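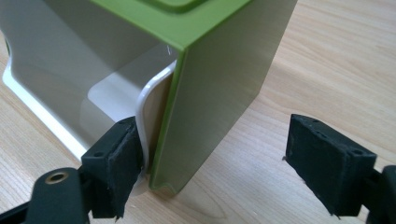
Bimmont vs Ullex hand-held grippers - pads, cameras, anyone compared?

gumtree_servo
I've been going back and forth between the Bimmont and Ullex hand-helds for two-handed stuff, and I reckon the finger pads matter more than the motors or the camera or anything else on the spec sheet. Test piece is a green lid on a white base, and I do the same lift and reseat over and over until I'm sick of the colour green. Fuzzy pads grab the rim beautifully when they're fresh. By around 40 runs mine start going ragged along the edge and I get fibres on everything.

brackenfell
What are you using to log it? I had no end of grief with the Barasa controller, two cables in and one side would lag the other. Swapped to a Bita and it settled down.

gumtree_servo
Bita here too, firmware 368. One cable per gripper, both hanging down from the grippers so I'm not dragging them over the top. You do feel the weight in your wrists after a while, and the metal plates don't help!

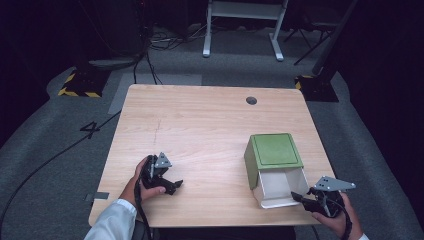
Re: Pads or bare fingers?

tolly_m
I'm going to disagree on the pads. I peeled mine off months ago and went bare plastic, and my placement got better. Soft pads let the part roll a bit and then you're chasing it with the other hand.

gumtree_servo
On a flat face, maybe. On a curved glossy rim I'd drop it every second go. What I will give you is that a torn strip sticking up off the finger is a pain, it sits right in the camera view where you want to see the contact.

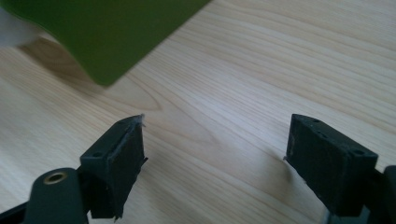
CAMERAS AND FIELD OF VIEW

brackenfell
That's my gripe with the wrist view in general. Lift something up close and it goes to mush, so you lose the shape right when you need it. I moved my lens back 12 mm and it was heaps better, though now I see more of the arms than I'd like.

gumtree_servo
Hmm, 12 sounds like a lot. I might try 6 first - I don't want to reprint the mount twice. I like having both fingertips in view with a good wide gap of table between them when it's open, makes it easy to check the two sides are level before I start.
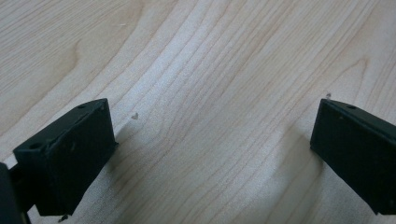

tolly_m: level fingertips don't tell you much if the jaw has slop in it. Close it on a feeler gauge and wiggle, the Ullex was worse than the Bimmont when I did that.

gumtree_servo
Fair enough, haven't tried the gauge. I'll do both tonight and post what I get.

brackenfell
Do it with the pads on and off please, then you two can stop arguing.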